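Cups, Mugs and the Small Things That Stand Beside Them

Gallery page, last added to in February 2020

Welcome, and come on in. If you found your way over from the kitchen shelves page you already know how I go on, and if you're new, well, put the kettle on first. I keep these pages for the plain things people use at a table or a sink without looking at them much: cups, mostly, and then the spoons, coasters, brushes and tubes that end up next to the cups. I started with teapots years ago, but teapots have plenty of admirers already and the cup with the toothbrush in it has hardly any, so I moved over.

I grew up in Rinduria, in a house with one bathroom and a windowsill that sloped. Anything you stood on it slid toward the tub (slowly, over a morning, so you'd come back after lunch and find the soap had traveled). My mother's answer was a heavy straight-sided mug with a broken handle, and everybody's toothbrush went into it, and it stayed where it was put. I have thought well of straight-sided mugs ever since. A mug with a narrow foot and a wide mouth looks lovely full of coffee and tips right over when you put a long brush in it and the brush leans. A plain cylinder will take a toothbrush, a pencil or a wooden spoon and stand there all day.

A few words on what I like, so you can disagree with me properly.

I like a pale cup with a dark inside. Cream or beige on the outside, something brown or brick-colored within. Tea doesn't show as a stain on it, and when you look down into one from above you get that lovely ring of light clay around the dark, like looking into a flowerpot. Desmond Gallagher, who trades mugs with me by mail, thinks the dark inside is gloomy and that you can't judge the strength of your tea in it. He has a point about the tea. I still have more of his mugs than he has of mine.

I like a handle with corners. Round handles are kinder to the finger, I'll grant you, but a squared-off handle gives you somewhere flat to rest your knuckle, and it looks settled even when the mug is turned halfway round. The first one I owned came from a little place called Silto that sold kitchen seconds off a folding table, and it had a bump in the glaze I could find in the dark.

I like a coaster with nothing on it. No printed lemons, no map of anywhere. Plain, flat, round and brown suits me fine, and it can lie out on the table between cups without looking as though it's waiting for something. Cork is my favorite, then felt. Slate I can't warm to, because of the noise when you set a cup down on it early in the morning with other people asleep.

And I like a toothpaste tube that stands on its cap. I know there are people who lay them flat and people who roll them from the end with a key, and I was a roller myself for 20 years. But a tube on its cap keeps the paste where you want it, takes up no more room than an egg cup, and shows you its front the right way up (the designers finally caught on and printed them to be read that way). They're handsome things, too, when you give them a moment. All that white, and then a few mint leaves.

Then there's the disposable cup, which I resisted for a long time. It seemed like cheating to have a page about cups and let in the ones you throw out. What changed my mind was pudding. A pudding cup has a lid that peels, a rim made to be scraped against, and a little plastic spoon with a handle that never weighs enough to stay put, and between them those parts are as well worked out as anything in a china cabinet. I eat mine down one side first and leave a cliff. My father stirred his until it was soup. You can learn a fair amount about a family from how they go at a pudding.

As for tables, I'm easy to please. Light wood with the grain showing, a curve somewhere if possible, and enough bare surface that a single mug can have some room. I don't mind the small round holes that come cut through the top of so many tables now for cords. Alaric Brannigan plugs his with wine corks, and I've thought of doing the same, but I've dropped a fair number of pen caps down mine and got used to the tiny clatter.

On to the pictures, which go from pudding to toothbrushing, and I'm sure our dentist would approve of the order.

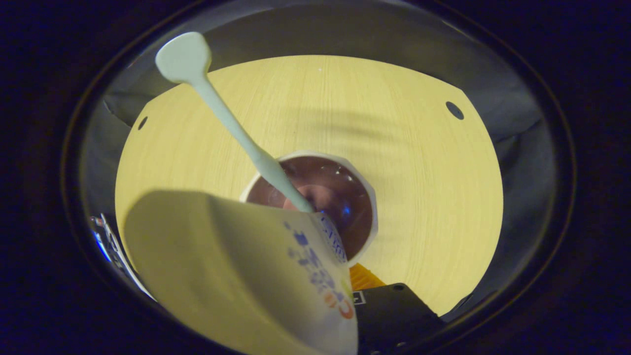

Something brown and glossy, a lot like chocolate pudding, in a white disposable cup. The spoon is a pale mint green and its handle runs long and narrow.
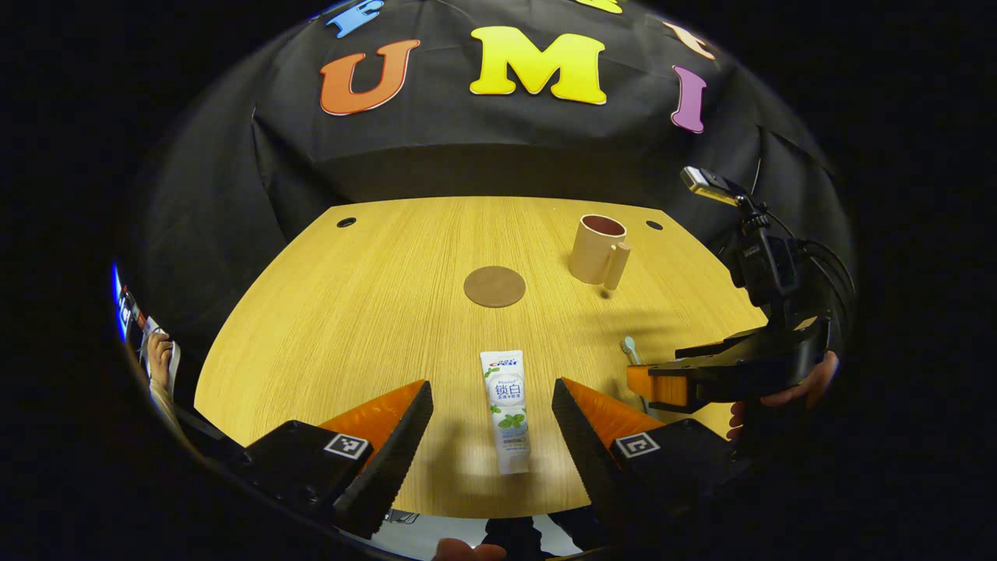 Crest standing on its cap, with mint leaves down the front, and behind it the beige mug and a brown coaster with nothing on it. I'm fond of the big foam letters too, the yellow M most of all.
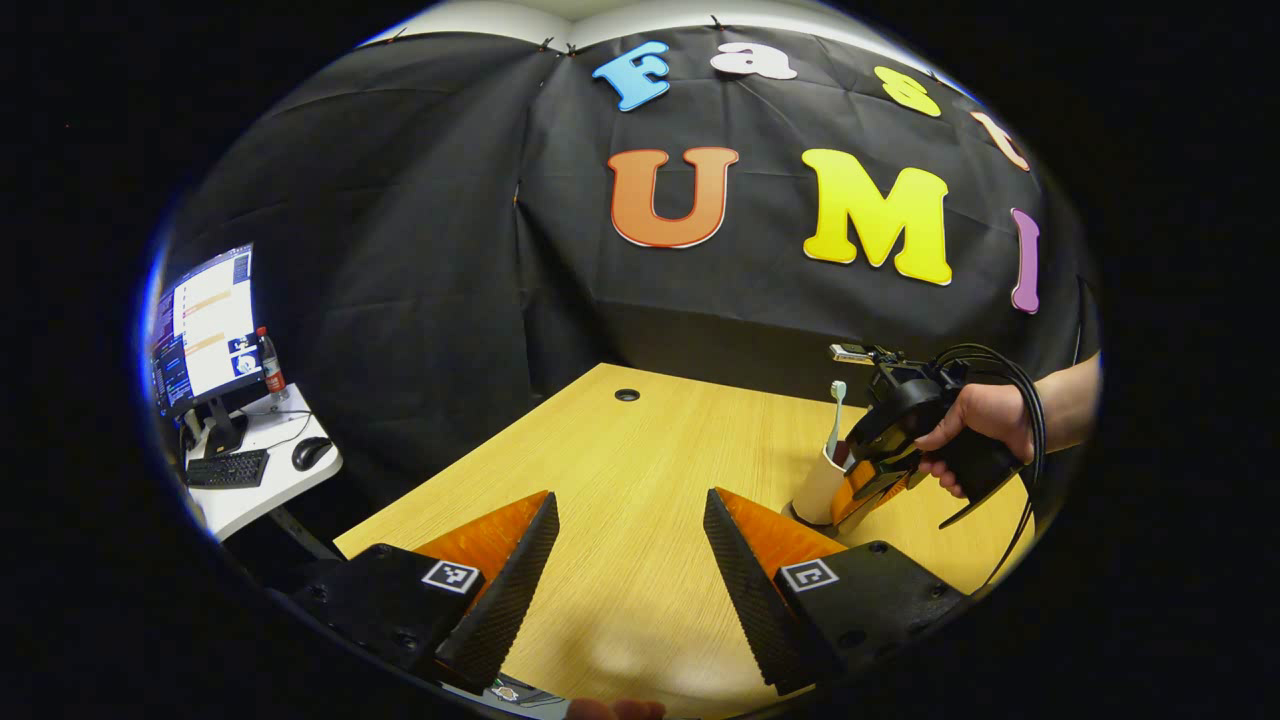
Toothbrush in its cream-white cup, head up, white and light blue along the handle.
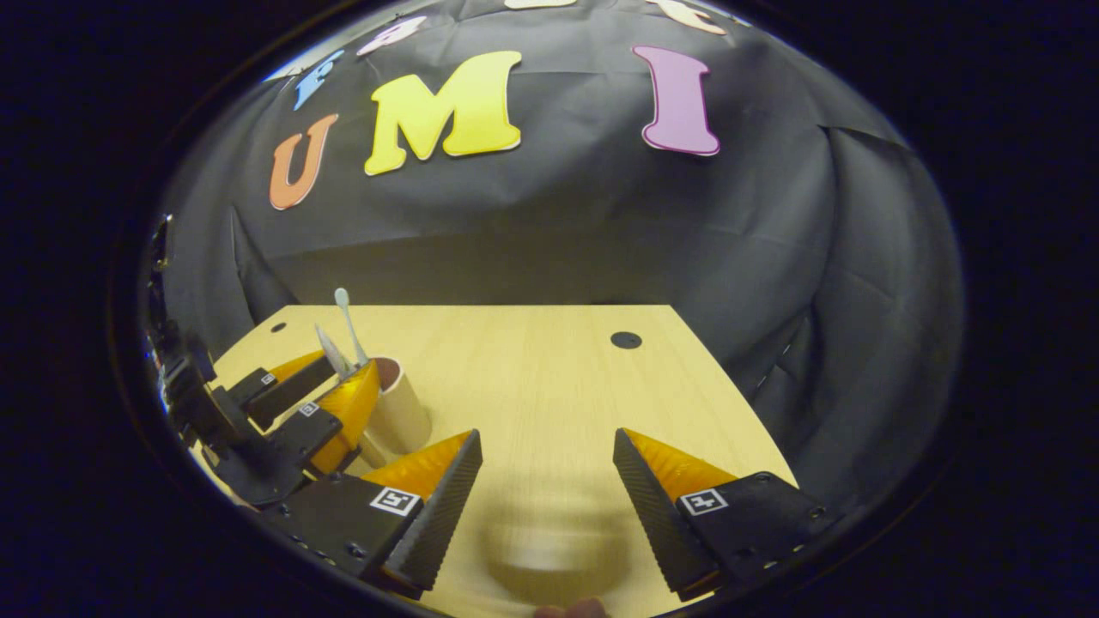 Several of you have written to ask what to look for if you want a mug that can do both jobs, drinks in the kitchen and brushes at the sink (though please not the same one on the same day!). So let me set down what I've worked out, and you can take it or leave it.

Look at the bottom before you look at anything else. Turn the mug over and see whether the foot is glazed. An unglazed ring will hold water on a wet sink, and after a month or two you'll have a gray circle on the porcelain that takes real scrubbing. If you love the mug anyway, put a coaster under it. Cork goes moldy at a sink, I'm sorry to say, however much I like it elsewhere, so use a rubbery one or a saucer that has lost its cup.

Check the height against the brush you use. A good half of the brush should stand above the rim, or you end up fishing for it with two fingers while half asleep. A tall latte mug is wrong for this. An ordinary coffee mug is about right, and a child's brush wants something shorter still. My niece keeps hers in an egg cup, which tips over twice a day, and she won't hear a word against it.

Wash it. I put that in a paragraph of its own because I was well into my forties before it occurred to me that the brush mug needed washing, and I won't describe what I found. Hot water, dish soap, and a bottle brush for the corner where the wall meets the floor of the mug. A dark interior hides a great deal, so if yours is brown inside like most of mine, go by the calendar and not by the look of it. I do them all together on the first of the month, and let them dry upside down on a tea towel.

About the tube: if yours won't stand, the trouble is usually paste dried in the threads so the cap sits crooked. Unscrew it, run it under the hot tap, and wipe the neck. Once the tube is nearly done it gets top-heavy in an odd way, all that flat empty end waving around up there, and you can fold the end over and hold it with a clothespin. I have a tin of clothespins that belonged to my grandmother for exactly this. She bought 50 and I still have 4, so go carefully with yours.

Spoons, since I was asked about those as well. The plastic ones wash up perfectly well for a while. I keep a jar of them in the cupboard over the stove and use them for mustard, for paint, for getting the last of the jam, and for planting seeds, where a small flat spoon beats any trowel. They go brittle if you leave them in the sun. Sort out the cracked ones before you hand the jar to a child with a yogurt.

What I'm still hunting for, in case your attic is better stocked than mine, is a Murnum beaker in the cream glaze with the lid. I have the beaker and I have a lid, and they've never met anything they fit. The shape is a straight cylinder, no handle, and the name is pressed into the base so lightly that you need a lamp held sideways to read it. I would also dearly like a second saucer to go with the brown cup from Venkataraman. Mine went down the cellar steps in June and I found most of it, but saucers don't glue well, and I've been using it under a fern.

Trades are welcome, and so are plain letters telling me I'm wrong about handles. If you're mailing a mug, stuff the inside as well as the outside. People wrap the outside beautifully and leave the middle hollow, and then the handle takes the knock. A pair of old socks does the job, one in and one around, and I'll send the socks back.

The next page is going to be soap dishes. I've been putting it off because I only own three and one of them is really an ashtray, so if you have a soap dish you're proud of, tell me what it's made of and whether it drains.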